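The last ferry from Plukberg
Two villages, one river, and a crossing that may not survive another winter

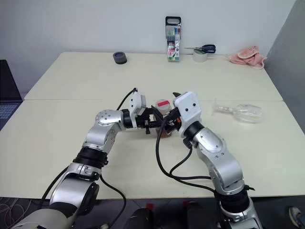
Josée Morin
Contributing writer, rural affairs
January 15, 2019

The bell at Plukberg hangs from an iron post on the east bank. If the boat is on the other side, you pull the rope twice and wait. In good weather you wait five minutes. In the morning when I came, with a strong current and a cold rain, I waited for more than half an hour, together with a woman carrying two bags of school books and a man who wanted to visit the dentist.

The dentist is in Clallham, on the west bank. So are the school, the pharmacy, the post office and the only shop which sells fresh bread. Plukberg has the church, the football field and most of the good farmland. The people on both sides have married each other for as long as the parish books go back, and in summer they shout greetings over the water.

By road it is another story. The nearest bridge is at Zacharias, upstream, and to drive there and come down again on the opposite side is a journey of 60 kilometres. A bus makes this trip twice a day, except on Sundays and school holidays. It is often late, and in snow it does not come at all.

The ferry is a flat steel boat, guided by a cable. It takes 12 passengers and no cars. It belongs to the district, which pays a private company, Dultero, to run it. The present contract ends in August, and the company has already written to the district that it will not ask for a new one. The letter is short. It speaks of an old hull, of insurance, and of the difficulty of finding pilots with the correct licence. I telephoned the company three times for this article and was promised a call back.

What should come after August is the question which divides the two villages, and in a way I did not expect. I had thought that the east bank would want a bridge and the west bank would be indifferent. In fact the strongest voices for a bridge are in Clallham. The shopkeepers there believe that customers from the farms would come every day if they could come by car. One of them has put a petition next to his till, and it has 615 signatures, many of them from people who live far from the river but drive through the valley to work.

In Plukberg I heard more doubt. A dairy farmer showed me the meadow where the bridge road would have to pass. It is his best meadow, and his cows were standing in it, all turned with their backs to the rain. He said he is not against a bridge. He would only like somebody to come and talk to him before they draw a line on a map. His mother, who was listening from the kitchen, is very much against it. She remembers when the main road was widened on the other side, and how the children were no longer allowed to cycle to the mill.

Others worry about the opposite problem, that the ferry will stop and nothing will replace it. This is the fear of the parents. There are children in Plukberg who go to school by boat each morning, and when the river is too high they stay at home. Last winter this happened so often that the teachers began to send homework across in a plastic box on the last boat of the day. The woman with the school books was one of these teachers. She lives on the east bank herself, and she told me that she keeps a camp bed in the staff room.

The district had a study made. It looks at three possibilities: a road bridge, a narrow bridge for walkers and bicycles, and a new ferry. I have read it, all 125 pages, and I must admit that I found it difficult to know at the end what the authors recommend. The road bridge is the most expensive. The narrow bridge costs much less and could carry an ambulance in an emergency, if the ramps are built wide enough. A new ferry is the cheapest to buy, but one has to pay the pilots every year. The two villages have together 1,149 inhabitants, and this number appears again and again in the study, always in a sentence about whether the money can be justified.

The man with the dentist appointment had a simple answer to this. He said that nobody counted the inhabitants when the valley was asked to accept the power lines.

A public meeting was held in the school in Clallham before Christmas. It began at seven in the evening and the last ferry leaves at half past eight, so the people from Plukberg had to stand up and go in the middle of the discussion. Several of them told me about it with a certain bitterness. The next meeting will be held in the church hall on their side, and the Clallham people are now asking how they will get home.

When I crossed back it was getting dark. The pilot is a quiet man who has worked on the boat for over 20 years, and he did not want to give me his opinion about bridges. He showed me instead where the river had taken a piece of the bank in the autumn, just below the landing, and where he now has to put a plank so that older passengers can step out safely. Then he heard the bell from the other side, and he went to start the motor again.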